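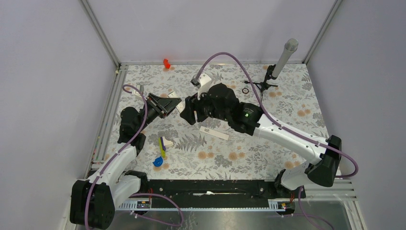
Moving out on my own cost more than I planned for, and most of the surprise was in the first six weeks. I kept every receipt in an envelope, so I can tell you where it went.

I had saved $3670 before I signed the lease. My share of the rent at the place in Nerkindale is $583 a month, with two roommates. I did the math on first month plus deposit and figured I had plenty left over. Then I paid the application fee, the fee for the parking sticker, and a deposit to the electric company since I had never had an account in my own name. They'll give that last one back after a year of on-time payments.

Then there was the stuff. My parents let me take my bed and a dresser. Everything else I had to find. A shower curtain, the rings for the shower curtain, a trash can, a can opener, a plunger. I spent $200 at the discount store on Rafferty in one trip and came home without a single thing I'd call furniture. The couch came from a guy two buildings over who was moving to Lultton and didn't want to haul it. It was free and it smells a little like a dog.

Groceries were the part I got wrong. At home I ate what was in the fridge and bought lunch at work. The first month here I spent more on food than on gas, electric and internet put together. Some of that was buying oil, flour, spices and so on for the first time, but a lot of it was ordering in because I was tired.

What I do now:

I get paid twice a month. The first check goes to rent and the car. The second one covers bills and food, and $300 of it goes into savings the same morning it lands. If I wait until the end of the month to move it, there is less to move.

I buy food for five dinners, not seven. One night I eat leftovers and one night I go out. When I shopped for seven I threw out lettuce every week.

I canceled two of my three streaming services. One roommate has one and the other has another, and we share the TV anyway. I also dropped the gym and use the track behind the middle school, which is open after 5 p.m.

We split paper towels, dish soap and toilet paper three ways. For a while we tracked it in an app called Dendero, but it kept sending reminders over a $2 sponge, so now there's a jar on top of the microwave. Everyone puts in a ten on the first. When it runs out before the month is over, we all put in another five.

I still haven't figured out the car. The insurance went up when I changed my address, and it needs front tires before winter. I've been getting quotes over the phone at lunch and they are all over the place. One shop wanted to sell me four tires when I asked for two.

My lease is up in September. One roommate wants to stay and the other is thinking about moving closer to work, so we may have to find a third person or look for a two-bedroom. I'll start checking prices in June and post what I find.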